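I've had Skedel on trial since July and I'm mostly sold. It's the recording software we use to collect demos for our packing policy, and the best thing about it is how fast you can bin a bad take – one key and you're back at the start! We got 80 keepers in an afternoon, which used to be a two-day slog. Labeling is weaker. You can't rename a task once you've begun, so I'm stuck with "tray_tset" forever (my fault, I know). Exports are slow too, 11 minutes for a small batch. Still, four stars, and I'm renewing.

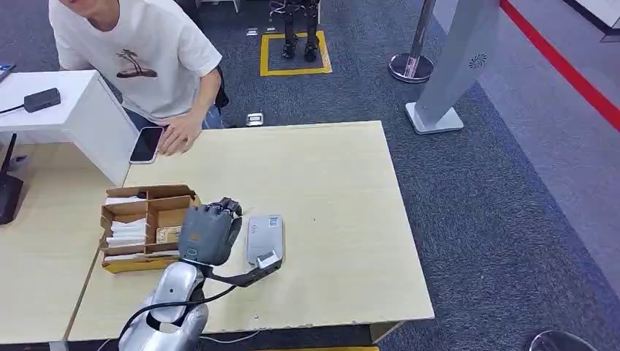
Razia Warraich: Does it keep the binned takes anywhere? We train on failures too, and I'd hate to lose them.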